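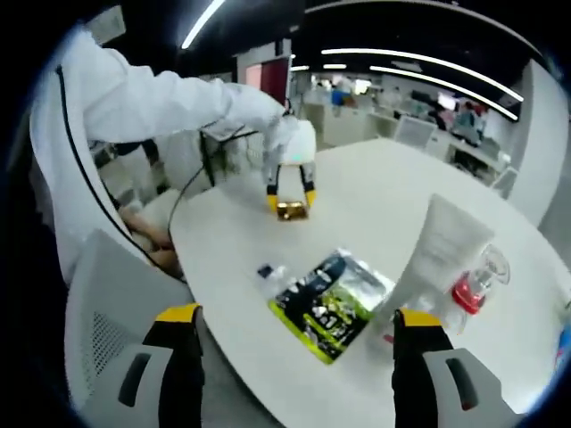 The Wragg is a hand-held gripper for recording manipulation tasks. A person holds it, picks things up with it, and the recording is used to train a robot arm that carries the same kind of fingers. Kodbridge sells it as a kit and also runs recording sessions for customers at our Letville office. Most people who write to us want to know what it can pick up. Small packaged goods are a good place to begin: in a tabletop session the operator might close the fingers on a shiny gold package, with a snack bag, a squeeze tube and a small capped bottle left lying or standing nearby on the same white table. The answers on this page cover the kit, the sessions and the Vosto software that comes with both.

What comes in the kit?

Two hand-held grippers, two sets of spare finger tips, the cables, a calibration board, a carry case and one Vosto license. The case has room for a laptop charger but not for a laptop. Gloves and clothing are not included. A recording computer is not included either, and the minimum specification is on the download page.

How much does it cost?

The kit is $2,042 before tax and shipping. Spare finger tips are sold in pairs. Sessions in Letville are quoted by the half day, and the quote depends on how many tasks you want recorded and whether you are sending the objects or want us to buy them. Schools and colleges should ask for the education price before ordering. We can't apply it after the invoice has gone out.

Can I buy a single gripper?

Yes. Order it as a spare unit. It comes without the case, the board or the license, so it only makes sense if you already own a kit.

How long does delivery take?

Orders ship in 11 business days. If you need finger tips sooner, call us, as they are usually on the shelf.

Do I need a robot to use it?

No. You can record and review everything without one. You will need a robot when you want to try out what you have trained. The finger set bolts to a standard tool flange through an adapter plate, which is sold separately. Send us the make and model of your arm before you order the plate. We have plates for most common arms and can cut one for the rest, but a cut plate can't be returned.

Does it record with one hand or two?

Either. Vosto has a setting for one gripper and a setting for a pair, and you choose at the start of each session. You can't switch partway through. If the task changes from one hand to two, stop the recording, save it and start a new one.

Two people can also work at the same table with a gripper each. Give each person a separate operator name in Vosto. If both use the same name, the recordings are still saved, but sorting them later is slow work.

How do I tell whether the gripper is on?

Look at the light on top of the housing. Steady green means the unit has power and Vosto has found it. Blinking green means it has power and is still looking. If there is no light, check the cable at the gripper end first, then at the computer end.
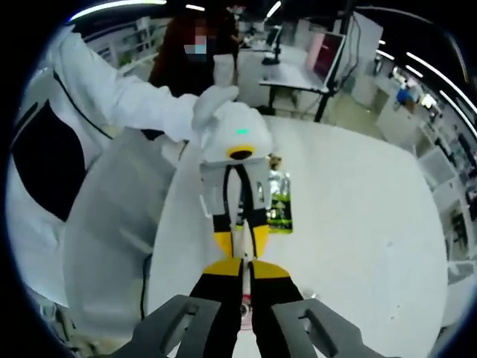

Hand-held gripper over the table, green light on, with the lens in its yellow ring on the front of the housing.

Where does the cable go?

It leaves the body of the gripper and runs back to the computer. Leave enough slack for the longest reach in your task, and let the slack lie on the operator's side. A cable that crosses the objects will move them sooner or later. We sell a clip that holds the cable to a sleeve. Some operators like it and some take it off after an hour.

Is there a wireless version?

No. We tested one and dropped too many frames when several units were running in the same room. We may come back to it.

Can I use it with gloves on?

Yes. The grip was sized for a gloved hand, and thin gloves make no difference to the recording. With thick work gloves you may find the trigger stiff. There is a softer spring in the spares bag, and the instructions for changing it are in the back of the manual.

Do operators need to wear a cleanroom suit?

The gripper doesn't require one. Some customers ask for their sessions to be recorded in suits and gloves to match the place where the robot will work. If you want this for a session in Letville, tell us when you book and give us sizes for anyone you are bringing.

The kit itself has no cleanroom rating. Wipe it down before you take it into a controlled area, and ask the person in charge of that area whether it is allowed in.

What objects work well?

Boxes, packets, tubes, bottles and pouches, as long as the fingers can get around some part of them. The tips are slightly soft and hold most packaging without marking it. Anything much heavier than a full drink bottle is hard on the wrist over a long session, so plan for short runs and breaks.

Flat bags are harder than they look. The usual method is to pinch a corner or a seam. Ask your operators to agree on one method before recording, or you will end up with several ways of doing the same task in one set.

What about shiny or clear objects?

They can be recorded. Foil wrappers and clear plastic reflect the lights above the table, and the reflection moves as the gripper moves. If your robot will work under the same kind of lights, leave them as they are. If it won't, record part of the set with the lights changed. We turn off one row of ceiling lights for this and it is usually enough.

Does the table need to be cleared between recordings?

Only if your task calls for it. Many customers want other objects left out on the table so that the robot learns to reach past them. Move them a little between recordings. If the same tube stands in the same spot every time, the training will come to depend on it.

How many recordings do I need?

It depends on the task, and we can't give a number that holds for everyone. One customer got a usable result on a simple pick and place with over 112 recordings of good quality. Tasks with folding, pouring or threading will need many more. Record a small batch, train on it, look at where it fails, and record more of that.

How do I clean the gripper?

Use a cloth dampened with water or isopropyl alcohol. Wipe the tips at the end of each day, and wipe the lens with a dry lens cloth. Do not spray anything at the housing. The slots in the body let heat out, and liquid can get in through them.

How long do the finger tips last?

They wear at the inside edge first. Change them when small items start to slip or when you can see the edge has gone flat. Always change both sides together and run the calibration again afterward. Calibration takes 3 minutes.

What does Vosto do?

It finds the grippers, starts and stops recordings, shows the camera view while you work, and exports the files. It also flags recordings in which the gripper lost tracking, so you can delete them or do them over. It does not train a model. You take the exported files to whatever training software you use. The export formats are listed on the download page.

Does Vosto send my recordings anywhere?

No. Files stay on the recording computer unless you move them. For sessions in Letville, we hold your files until you confirm you have your copy, and then we delete ours.

Will people show up in the recordings?

Yes. The lens has a wide view, and anyone near the table will probably be in it at some point. Vosto can blur faces on export. Blurring is on by default. Put up a notice if your table is in an open office, and get consent from your operators in writing. There is a form you can copy in the manual.

Can I come and try it first?

Yes. Visits to the Letville office are by appointment, in the morning or the afternoon, and last about two hours. Bring your own objects if you can. You will use the gripper yourself and leave with the files you recorded. There is no charge and you don't have to order anything.

What if something breaks?

The kit has a one-year warranty on everything except finger tips and cables. Write to support with the serial number, which is inside the lid of the case, and a short note on what happened. Please don't open the housing. If you have already opened it, tell us, and we will quote for the repair.

Who do I contact about a booking?

Joanne Ashworth handles session bookings and visits. Use the booking form and choose "Letville" from the list. The calendar for April is full, but we keep a waiting list for cancellations.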